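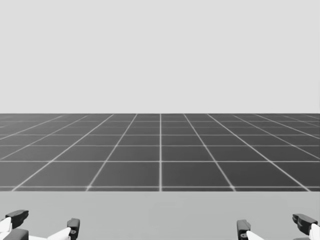

4. Configuration d'un établissement et ouverture des réservations

Cette section s'adresse aux exploitants de chambres d'hôtes et de petits hôtels qui installent Hollusik pour la première fois. Elle suppose que le compte exploitant a été créé (section 2) et que les coordonnées bancaires ont été validées (section 3). Les opérations décrites ci-dessous requièrent le profil Gérant. Le profil Réception donne accès au planning en lecture et à la saisie des arrivées, sans modification des tarifs.

4.1 Création de la fiche établissement

1. Dans le menu principal, ouvrir Établissements, puis Nouvelle fiche.
2. Saisir le nom commercial tel qu'il doit apparaître sur les confirmations de séjour. Le nom juridique est repris automatiquement du compte exploitant.
3. Sélectionner le type d'hébergement : chambre d'hôtes, gîte, auberge ou hôtel. Ce choix détermine les champs affichés à l'étape suivante.
4. Renseigner l'adresse complète, le fuseau horaire et la devise.
5. Indiquer l'heure d'arrivée au plus tôt et l'heure de départ au plus tard.
6. Enregistrer. La fiche passe à l'état Brouillon.

Attention : le type d'hébergement et la devise ne sont plus modifiables après la première réservation enregistrée. En cas d'erreur, il faut archiver la fiche et en créer une autre.

4.2 Déclaration des chambres

Chaque chambre doit faire l'objet d'une unité distincte, même lorsque plusieurs chambres sont vendues au même prix. Les unités identiques sont ensuite regroupées dans une catégorie. Une fiche Chambre d'hôtes accepte au maximum 12 unités ; au-delà, choisir le type Auberge ou Hôtel.

1. Ouvrir l'onglet Unités et cliquer sur Ajouter.
2. Attribuer un code court (6 caractères au maximum, sans espace ni accent). Ce code figure dans le planning et dans les exports comptables.
3. Saisir le libellé public, par exemple « Chambre du verger ».
4. Définir la capacité de base et la capacité maximale. La différence entre les deux correspond aux lits d'appoint.
5. Cocher les équipements. Les équipements communs à toutes les unités se déclarent une seule fois, dans l'onglet Services.
6. Rattacher l'unité à une catégorie existante ou en créer une nouvelle.

Note : deux chambres communicantes peuvent être vendues ensemble ou séparément. Créer dans ce cas trois unités (chacune des deux chambres et l'ensemble), puis ouvrir Dépendances et lier l'ensemble à ses composantes. La vente de l'une bloque alors automatiquement les unités liées.

4.3 Photographies et visuels

Les visuels s'importent depuis l'onglet Galerie. Les formats acceptés sont JPEG et PNG. Le premier visuel de la liste sert de vignette dans les résultats de recherche ; l'ordre se modifie par glisser-déposer. Chaque visuel doit être accompagné d'un texte de remplacement, faute de quoi la publication est refusée. Une unité peut recevoir jusqu'à 9 visuels.

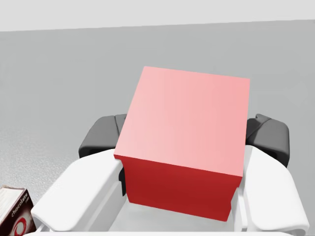 Fig. 4-2. Cube rouge tenu entre les deux doigts blancs d'une pince (image de synthèse).

Les visuels supprimés de la galerie restent présents dans les confirmations déjà envoyées. Pour les retirer de la page publique sans attendre l'actualisation nocturne, utiliser la commande Vider le cache du menu Outils.

4.4 Saisons et tarifs

Hollusik calcule le prix d'une nuitée à partir d'une saison, d'une catégorie et d'un plan tarifaire. Les trois éléments doivent exister pour que la date soit ouverte à la vente.

1. Dans Tarifs > Saisons, créer au moins une saison couvrant la période d'ouverture. Une saison peut comporter plusieurs plages de dates non contiguës.
2. Dans Tarifs > Plans, créer le plan de base. Préciser s'il inclut le petit-déjeuner.
3. Dans la grille, saisir le prix de chaque catégorie pour chaque saison. Les montants s'entendent toutes taxes comprises, hors taxe de séjour.
4. Renseigner la durée minimale de séjour. Une valeur vide équivaut à une nuit.
5. Si nécessaire, interdire l'arrivée ou le départ certains jours. Une interdiction d'arrivée le samedi n'empêche pas un séjour déjà commencé de se poursuivre.
6. Valider la grille.

Attention : lorsque deux saisons se chevauchent, la plus récemment créée s'applique. Le logiciel n'affiche aucun avertissement. Vérifier le résultat dans Tarifs > Aperçu avant la mise en ligne.

La taxe de séjour est paramétrée séparément, dans Fiscalité. Reporter le montant ou le taux en vigueur dans la commune, ainsi que les cas d'exonération. L'exploitant reste responsable de la mise à jour de ces valeurs.

4.5 Synchronisation avec les calendriers externes

Le module Prurkine assure l'échange des disponibilités avec les annuaires et portails partenaires. Il est livré désactivé.

1. Ouvrir Connexions > Prurkine et cliquer sur Activer.
2. Pour chaque unité, copier l'adresse d'export et la coller dans le compte du portail concerné.
3. Copier ensuite l'adresse d'import fournie par le portail et la coller dans le champ correspondant.
4. Lancer une première synchronisation manuelle.
5. Contrôler le journal. Toute ligne marquée E doit être traitée avant l'activation de la synchronisation automatique.

La synchronisation automatique s'exécute toutes les 3 heures. Pendant cet intervalle, une même nuit peut être vendue sur deux canaux. Pour les établissements à forte occupation, il est recommandé de réserver une partie des unités à un seul canal.

Note : les calendriers transmettent uniquement les dates occupées. Les prix, les durées minimales et les noms des clients ne sont pas échangés. L'annuaire Clanach fait exception : il lit également le prix de base du plan par défaut.

4.6 Publication

1. Revenir à la fiche établissement et cliquer sur Contrôler.
2. Corriger les anomalies signalées en rouge. Les remarques en orange n'empêchent pas la publication.
3. Effectuer une réservation d'essai avec le mode de paiement Test, puis l'annuler.
4. Cliquer sur Publier. La fiche passe à l'état En ligne.

Si la fiche reste à l'état Brouillon, vérifier que chaque catégorie contient au moins une unité active et que les conditions d'annulation ont été enregistrées. Les comptes migrés depuis l'ancien logiciel Cuevas doivent en outre accepter les nouvelles conditions de service, accessibles depuis Compte > Documents.

Pour suspendre temporairement les ventes, utiliser Fermer les réservations et non Archiver. L'archivage supprime les liens de synchronisation, qui devront être recréés selon la procédure du paragraphe 4.5.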